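Reading and Drawing Piping and Instrumentation Diagrams
Handout 2: Line numbers, valve symbols and instrument tags
Course notes by Nadège Coste, revised by Eugénie Millet

These notes go with the second session. Bring the Zolov drawing set and a pencil. The symbol sheet from Handout 1 is still needed, so keep it open beside you.

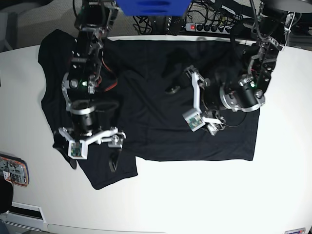
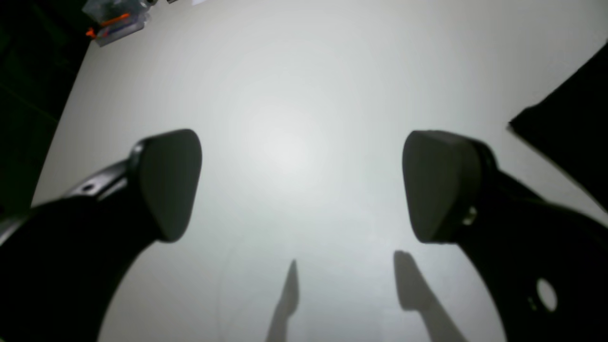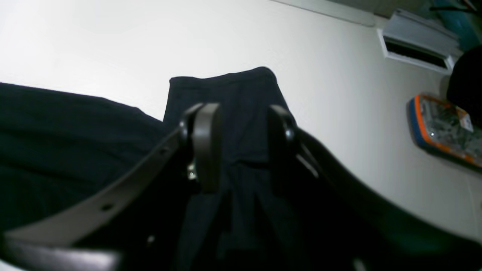

First picture: black T-shirt on a white table. Second and third: gripper fingers seen close up.

1. What the diagram shows

A piping and instrumentation diagram shows how equipment, pipes, valves and instruments are connected. It is not drawn to scale. Two pumps side by side on the sheet may be on different floors of the building. Distances and pipe slopes are given only when the process depends on them, and then they are written as notes next to the line.

Main flow normally runs from left to right. Gas lines tend to be placed high on the sheet and drains low. On older Zolov sheets the flow sometimes runs the other way, so follow the arrowheads.

2. Lines

Heavy solid lines are main process piping. Thin solid lines are secondary piping, such as drains, vents and utility connections. Signal lines have their own patterns:

Electric signal: dashed line
Pneumatic signal: solid line with pairs of short slashes
Capillary tube: solid line with small crosses
Software or data link: solid line with small circles

Where two lines cross without joining, break one of them. In this course we break the vertical line. Some companies do the opposite, and either is acceptable if the whole set is consistent. Check the legend sheet first.

3. Line numbers

Every process line carries a number. In the Onamance exercise the number has four parts, separated by hyphens: nominal size in millimeters, fluid code, serial number and pipe class. Take this one:

60-CW-11-B

It is a 60 mm cooling water line, serial number 11, in pipe class B. The line keeps its serial number until it reaches a piece of equipment or a branch. If only the size changes, draw a reducer and write the new size after it. The serial number stays the same.

4. Valves

Most valve symbols start from two triangles meeting at their points.

Gate valve: two open triangles
Globe valve: the same, with a filled circle at the center
Ball valve: the same, with an open circle at the center
Check valve: varies by company, see the legend sheet

The actuator goes on top of the valve body. A half circle is a diaphragm actuator, and a square with the letter M is a motor. Write FC (fail closed), FO (fail open) or FL (fail in last position) under any control valve. A control valve with no fail position will be marked as incomplete.

5. Instrument tags

An instrument is drawn as a circle with letters in the top half and the loop number in the bottom half. The first letter is the measured variable: F for flow, L for level, P for pressure, T for temperature. The letters after it give the function, for example I for indicate, C for control and T for transmit.

LT 35 is the level transmitter in loop 35. LIC 35 is the indicating level controller in the same loop, and LV 35 is the valve it moves. All three share the number.

A circle with no line across it is mounted in the field. A solid line across the middle means the main control panel. A dashed line means it is behind the panel and the operator cannot normally reach it.

6. Exercise

Use the Rey tank sheet. The feed tank, the transfer pump and the return line are already drawn.

a. Add isolation valves on both sides of the pump.
b. Add a check valve on the discharge side, between the pump and the isolation valve.
c. Number all process lines using the format in section 3.
d. Draw a level loop on the tank, with the controller on the main panel and the control valve on the feed line.
e. State the fail position of the valve and give one sentence of explanation.

If you draw in Taltuvum, load the course symbol library before starting. Symbols copied from another library lose their tag fields. Hand drawings are also accepted.

Hand in by 29th April. Put your name in the title block, and fill in the revision box with the letter A.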